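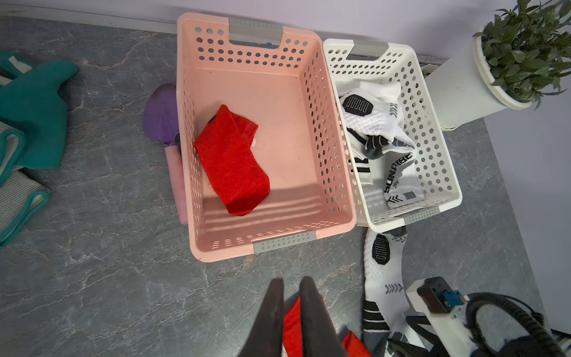 Pink basket for colours, white basket for whites. One red sock so far.

28 February 2024

Sorting grip socks: what I changed

After the last post on the Kornine detergent I got a few questions about how I wash grip socks, so I'll put the method down in one place.

The problem was dye. In April last year a red sock went through with the whites at 61 degrees and the whole load came out pale pink. I kept wearing them at training, but I wasn't keen to repeat it. Since then the sort happens before anything goes near the machine.

I use 2 baskets of the same general design, perforated, with grey handles. Pink takes anything coloured. White takes white socks, including those with black grip pads, stripes or grey chevrons. The printing has never bled on me, so I class them by the colour of the knit and ignore the trim. The SUNDIBE pair goes in the white basket on that basis.

Round holes matter more than I expected. My old Clidileo hamper had solid walls, and damp socks left in it overnight smelled by morning. The open sides let air through and the smell hasn't come back.

Settings for the whites:

Turn inside out, grip pads facing in.
Cold wash, 802 rpm on my machine's odd little display.
Half the usual dose of detergent.
No fabric softener. It leaves a film on the pads and they lose their hold.
Hang by the cuff, out of direct sun.

Colours get the same cycle on a different day. If there are fewer than 7 items in the pink basket I leave it until there are more.

Gardening cloths and gloves stay out of both baskets. They get shaken outside, soaked in a bucket and washed last, as grit wears the knit and gets into the door seal. The trowel gets a rinse under the outside tap.

I still have to sort out pairing after drying. The mesh bags from Pawlak are on order and I'll report back once they've had a month of use.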